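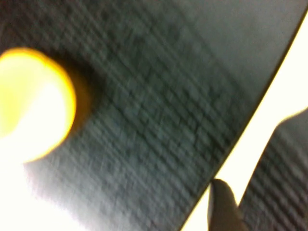 第4章　分類と定位置　食卓の上から始める

この章で学ぶこと
・「種類で分ける」と「使う場面で分ける」の違いを説明できる
・仕切りとラベルの役割を区別できる
・「その他」の扱い方を自分の言葉で述べられる

4.1　片づいた机はなぜ長持ちしないか

前章では捨てることを扱った。捨てる章はたいてい受講生の評判がよい。袋が膨らむので、仕事をした気になれるからである。本章で扱うのは残ったほうの物で、こちらは袋にも入らず、達成感も薄い。

残った物には行き先がいる。バラテオ市の住宅で行われたペティーネ調査では、3,190世帯に「食卓の上に、食事と関係のない物があるか」を尋ねた。ないと答えたのは271世帯だった。調査員が「いま、この瞬間もですか」と念を押すと、そのうち164世帯が答えを改めている。本書はこの164世帯の率直さを高く評価する。

食卓に居残る物は、大きさも用途もそろっていない。スポンジのような手触りの小さな立方体、電源アダプター、黄色いゴムのアヒル。どれも単独なら場所を取らないし、置いた本人には置いた理由がある。理由の説明を求めると話が長くなるので、実習では求めないことにしている。

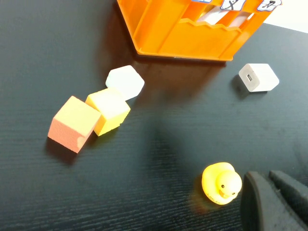 物の側から見れば、平らな面はどこでも等しく快適である。テーブルは「ここに置いてはいけない」とは言わない。反対に、仕切りのある入れ物はかなり口うるさい。入るか入らないか、こちらの区画かあちらの区画かを、手を伸ばすたびに問いただしてくる。整理の道具とは、要するにこの口うるささを買うことだと考えてよい。

4.2　仕切りとラベル

仕切りは物どうしを分け、ラベルは人に約束させる。両者は混同されやすいが、働きは別である。仕切りだけの箱でも、初日はきれいに分かれる。三日目あたりから、フォークの区画にスプーンが一本、客のような顔で立っている。翌週には家族を連れてくる。

ラベルがあれば、少なくとも間違いが間違いとして見える。字の上手下手は問わない。手書きの一文字で足りる。「勺」「叉」「刀」と書かれた三枚の白い札は、中国語でスプーン、フォーク、ナイフを指すが、中国語を習っていない読者でも、区画の中身を見れば見当がつくだろう。中身がラベルを説明し、ラベルが中身を見張る。この相互関係を本書では「照合」と呼び、第6章の冷蔵庫で再び取り上げる（冷蔵庫では、あまりうまくいかない）。

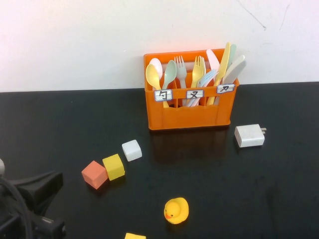
色で分けたくなる読者もいるはずだ。淡い黄色は淡い黄色どうし、白は白どうしで集めると、見た目はたいへんよろしい。ただしスープを前にした人は「黄色いもの」ではなくスプーンを探す。ジェンティーレの分類原則はこれを「探す人の言葉で分けよ」と表現している。しまう人の美意識については、原則は何も述べていない。

4.3　「その他」という誘惑

さて、三つの区画が埋まっても、食卓にはまだ立方体とアダプターが残る。カトラリー入れの隙間に押し込むという案は、毎年かならず出る。押し込めば入るという意見も、毎年かならず添えられる。

正攻法は、まず使う場面を問うことである。アダプターはコンセントの近くで使う。ならば定位置もその近くにする。立方体は遊びや工作に使うなら、そこで使うほかの物と一緒にする。場面がどうしても思いつかない物は第3章に差し戻す。アヒルについては浴室を推す声が強いが、机上での勤務を認める立場もあり、演習で各自の見解を述べてもらう。

「その他」の箱を設けること自体は禁じない。禁じても設けるからである。設ける場合は小さくし、蓋をつけず、中身が見えるようにしておくこと。ルデロ式では月に一度、箱の中身をすべて出し、行き先の決まった物から移していく。

用語
定位置：使い終えた物が戻る場所。家族の全員が同じ答えを言えることを条件とする。
照合：ラベルと中身が互いに誤りを知らせる関係。
居残り品：食事が終わっても食卓を離れない物。人は含まない。

準備課題
自宅の食卓を一つ選び、居残り品を書き出しなさい。それぞれに使う場面を一つだけ添えること。制限時間は50分とする。途中で片づけ始めた場合は、片づけた物も忘れずに記入しなさい。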